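Walletton Tabletop Sorting Set

README, last revised October 8, 2023

Maintained by Gholamreza Vahidi and Nima Taheri. Send corrections to either of us through the Walletton issue page.

What this is

A collection of teleoperated demonstrations for training two-arm manipulation policies. The task is sorting small foam letters and numbers onto plates by color. The set holds 1,000 episodes. Each one was driven by a person and saved whole, including the mistakes.

The work started in April as a side branch of Alipour, our older single-arm set. The file layout is the same, but the action vectors are longer, so Alipour loaders will need a small change before they run.

Task

The operator is told to put each piece on the plate of its color. Pieces with no matching plate go on whichever plate the instruction text names. Either arm may take any piece. Handing a piece from one arm to the other is allowed but was not asked for, and it is rare.

Starting positions were changed between episodes by hand. We did not use a random layout generator, so expect some human habits in where things land. Letters may be rotated any way on the table.

Recording

An episode ends when the operator presses the stop pedal or when 90 seconds have passed. Episodes stopped by the clock carry the flag timeout = true. They are kept in the main folder.

Each episode has a view from the workspace camera and a view from each wrist. Wrist views lose sight of the plates often, and a policy that sees only those will have trouble with the last part of the motion.

Wrist camera first, then the workspace camera. 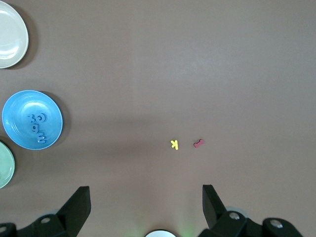
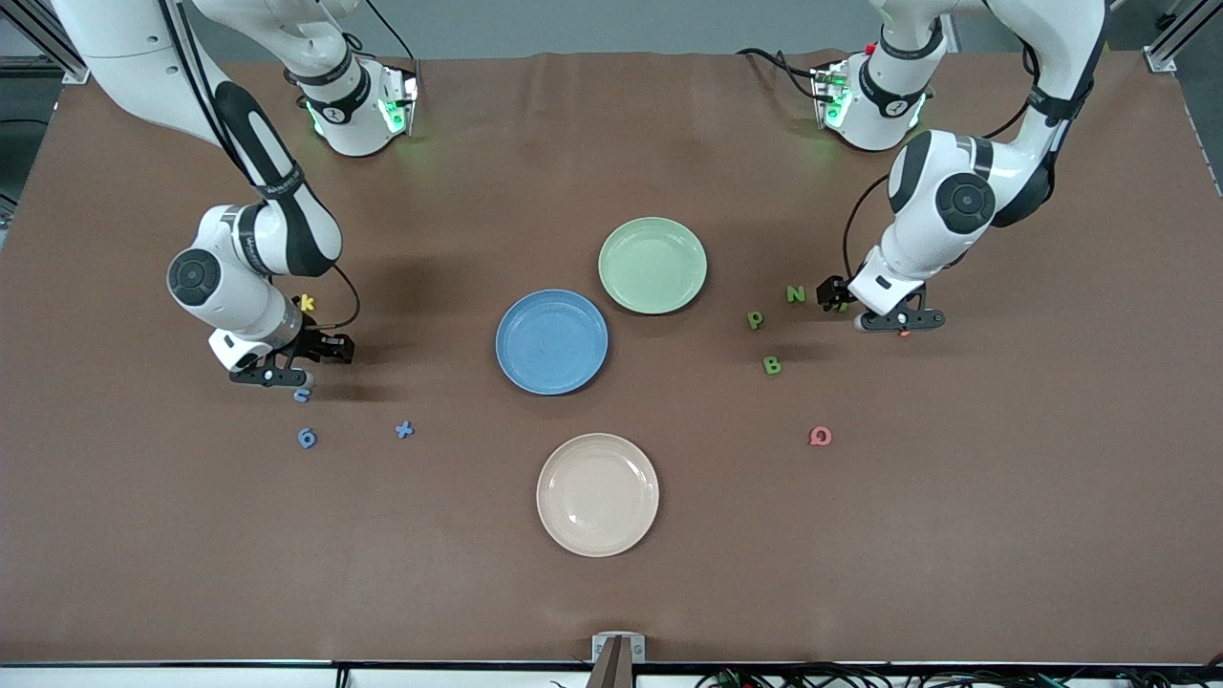

Labels

Every episode has one line of instruction text and a result: complete, partial or failed. Complete means that all the pieces named in the instruction are resting on the right plate at the end. A piece leaning on the rim counts as partial. Gholamreza labeled the whole set and Nima checked it. Where they disagreed, the lower result was kept.

Color words in the instruction text are the operator's own. One operator says "red" where another says "pink", and we left both in.

Known problems

In 40 episodes the clocks of the two arms drift apart. They are listed in drift.txt -- drop them if your model is sensitive to timing.

Gripper opening is stored as the commanded value, not the measured one. When a finger is pressing on foam the two can differ.

Three operators did all the driving. Their styles are easy to tell apart, and the operator field should be used when you make a held-out split.

Using it

Convert with the Plomavent script before training. The Tondatwood baseline config reads the converted files directly and needs no other settings. Keep the partial episodes in for pretraining and take them out for fine-tuning.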